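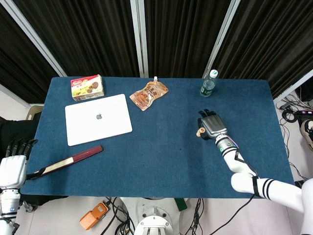
25. Oktober 2021
Von Brendan Ó Súilleabháin
Lesezeit: 5 Minuten

4.2 Textile Flächen in kleinen Besprechungsräumen

Zunächst zur Ausgangslage. Kleine Räume, harte Wände, viel Glas. Das Problem der zu langen Nachhallzeit ist für Klassenzimmer und Großraumbüros gut beschrieben, für Räume mit einem einzigen Tisch deutlich schlechter. Die meisten Richtwerte setzen ein Schallfeld voraus, das sich in so kleinen Volumina gar nicht ausbildet. Wir haben deshalb auf eine Bewertung allein nach Nachhallzeit verzichtet und zusätzlich die Verständlichkeit abgefragt.

Untersucht wurden zwölf Räume im Bürohaus Clanley, betrieben von Nodomico. Alle mit gleichem Grundriss, gleicher Decke, unterschiedlich möbliert. Die Möblierung durften wir verändern, die Decke nicht. Das war eine Auflage des Betreibers und schränkt die Aussagen zur Deckenabsorption ein (siehe 5.1).

Vorhänge. Verwendet wurde ein mittelschwerer Dekorationsstoff der Weberei Pintér, einmal glatt gespannt, einmal in Falten gehängt. Der Unterschied ist bekannt und hat sich bestätigt: Faltenwurf bringt mehr, vor allem im mittleren Bereich. Im Tiefton so gut wie kein Effekt. Der Abstand zur Wand spielt mit hinein, wurde bei uns aber nicht systematisch variert, sondern durch die vorhandenen Schienen vorgegeben. Wer das nachstellen möchte, sollte den Wandabstand unbedingt mitprotokollieren. Bei uns fehlt er für einen Teil der Räume.

Tischflächen. In der Literatur kaum behandelt, obwohl die Tischplatte bei sitzenden Personen die nächstgelegene reflektierende Fläche ist. Erste Reflexion kommt also fast immer von dort. Dazu die Kontaktgeräusche: Tasse abstellen, Stift fallen lassen, Gerät verschieben. Eine textile Auflage ändert an der Nachhallzeit wenig, dafür ist die Fläche einfach zu klein. An den Kontaktgeräuschen ändert sie viel. In den Fragebögen wurde dieser Punkt häufiger genannt als jede Veränderung am Vorhang, was wir so nicht erwartet hatten.

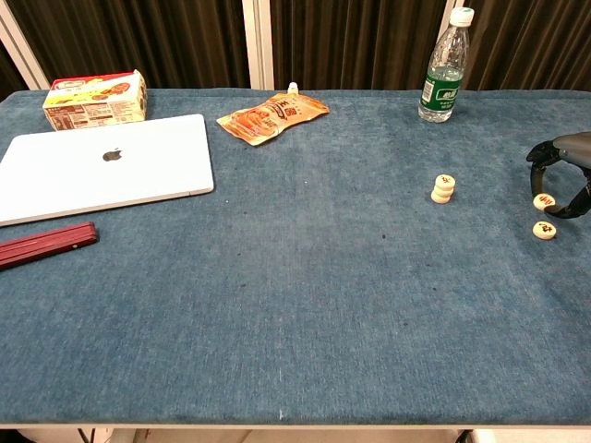 Abb. 3: Textil bezogene Tischfläche in Blaugrau vor dunkelbraunem Faltenvorhang.

Ablauf. Pro Raum zwei Durchgänge, einmal mit blanker Platte, einmal mit Auflage. Vorhang dabei jeweils unverändert. Anschließend dasselbe mit offenem und geschlossenem Vorhang. Die Reihenfolge wurde ausgelost, um Gewöhnung nicht mit dem Effekt zu verwechseln. Auswertung der Impulsantworten in Clirnix, Standardeinstellungen, keine Glättung. Einzelne Aufnahmen mit Lüftungsgeräusch mussten raus. Die Lüftung ließ sich vom Raum aus nicht abschalten, nur drosseln.

Sprachproben. Insgesamt rund 100 kurze Sätze, vorgelesen in normaler Lautstärke, abgespielt über einen Lautsprecher auf Kopfhöhe. Die Versuchspersonen notierten, was sie verstanden hatten, und gaben danach ein Urteil zur Höranstrengung ab. Beides geht nicht immer zusammen. Mehrere Personen verstanden auch im halligen Zustand fast alles, fanden es aber anstrengend. Für die Praxis halten wir das zweite Maß für wichtiger, da Besprechungen selten nach wenigen Sätzen enden.

Ergebnis Vorhang: deutliche Abnahme der Höranstrengung in geschlossenem Zustand, unabhängig von der Tischauflage. Ergebnis Auflage: keine messbare Änderung der Verständlichkeit, aber klar bessere Bewertung der Störgeräusche. Kombination: ungefähr additiv, ein Zusammenwirken konnten wir nicht zeigen. Kann an der Stichprobe liegen.

Nebenbefund. Auf textilen Flächen sammeln sich Fussel und helle Fäden, was einige Nutzer bemängelt haben. Akustisch belanglos, für die Akzeptanz nicht. Nodomico hat uns mitgeteilt, dass die Reinigung in der Ausschreibung nur für glatte Platten kalkuliert war. Abnehmbare Auflagen wären eine Lösung, verrutschen aber, und eine gummierte Unterseite haben wir noch nicht getestet. Fest verklebte Bezüge halten, lassen sich dann allerdings nur absaugen.

Farbe. Wurde mit erhoben, weil mehrere Personen im Vorgespräch meinten, dunkle Räume wirkten leiser. In den Daten findet sich dazu nichts Belastbares. Die dunklen Stoffe waren zugleich die schwereren, die Größen lassen sich hier also nicht trennen. Ein Vergleich mit gleichem Gewicht und verschiedener Farbe steht aus und ist für November geplant.

Einschränkungen. Nur ein Gebäude, nur ein Stoffhersteller. Sitzordnung fest vorgegeben. Die Türen waren während der Messung geschlossen, im Alltag stehen sie oft offen. Außerdem wurden die Fragebögen teils erst am Ende des Tages ausgefüllt, Erinnerungsfehler sind damit nicht ausgeschlossen. Die Kalibrierung des Messmikrofons wurde vor und nach jedem Messtag geprüft, die Protokole liegen beim Autor.

Für die Planung heißt das vorläufig: zuerst die Wandfläche, dann der Tisch. Wo wegen Glasfronten kein Vorhang möglich ist, bleibt die Tischauflage eine günstige Teilmaßnahme gegen Kontaktgeräusche, ersetzt aber keinen Absorber. Zur Frage, ob gepolsterte Stühle einen Teil des Effekts übernehmen, siehe Abschnitt 4.3.

Weitere Beiträge
Nachhall in Treppenhäusern: Messprobleme und Auswege
Faltenwurf und Flächengewicht, eine Übersicht
Höranstrengung als Maß, Anmerkungen zur Methode
Lüftungsgeräusche in kleinen Räumen
Glasfronten nachrüsten, ein Werkstattbericht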